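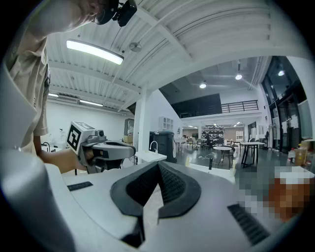 Round pendant lights in the hall

I have wanted proper pendant lights in the big hall at Drevesness ever since we took the place on, and now that the Holmgrens have been up through a whole dark December I can say I love them. We hung three, towards the glass front where the ceiling is higher, and kept the long fluorescent fittings over the working side, which has the lower ceiling and needs flat, even light anyway.

First, the light itself. Each lamp gives 2000 lumens on full, and it comes out soft and wide, with no hard ring on the floor. I was worried about glare, as people stand under them looking up at each other across a table, but you can glance straight at one and carry on with your sentence. The white is a touch warmer than the fluorescents. I thought the difference would annoy me where the two halves of the room meet at the big square column. It doesn't! The hall end feels like a place to stop and have a coffee, and the working end feels like work.

They dim nicely too, right down to a glow that is just enough to find the door by. Ours are on a Ninska wall dimmer, which was on the list of ones that work with them. I tried one lamp on an old dimmer we had in a drawer and it buzzed, so do check the list before you order.

Fitting was easier than I had feared. Leif Aasen did ours on a Monday and was finished before lunch, including moving one of them when I changed my mind (sorry, Leif). The ceiling plate has long slots in place of round holes, so you can shift it a bit to meet whatever you are screwing into. The flex grips with a small collar that you turn by hand, and once it is tight it stays tight. Getting three lamps level with each other took more time than the wiring did. A long stick with a mark on it works better than a tape measure, if you have the choice.

The style is based on a factory lamp from 1914, or so the leaflet says, and the shape is certainly plain enough for it. I like that. They look right in a room with bare beams and metal sheeting overhead, and I think they would look just as good over a kitchen table, though for a normal house I would go for the smaller size.

A few grumbles. The flex is 100 cm and that is your lot unless you order the longer one separately, so we had to wait another week for ours. The leaflet is all drawings and the drawing for the collar is upside down. And they do collect dust on the top, where you only notice it from a ladder – a dry cloth on a pole sorts it out, but it is one more thing for the cleaning list.

The guarantee is 5 years, and Cornex swapped one lamp that arrived with a dent without any fuss, just a photo and two emails. The new one came with its own screws and plate, so now we have spares.

I am already looking at the wall version for the entrance, which uses the same plate. If I get it I will add a note underneath.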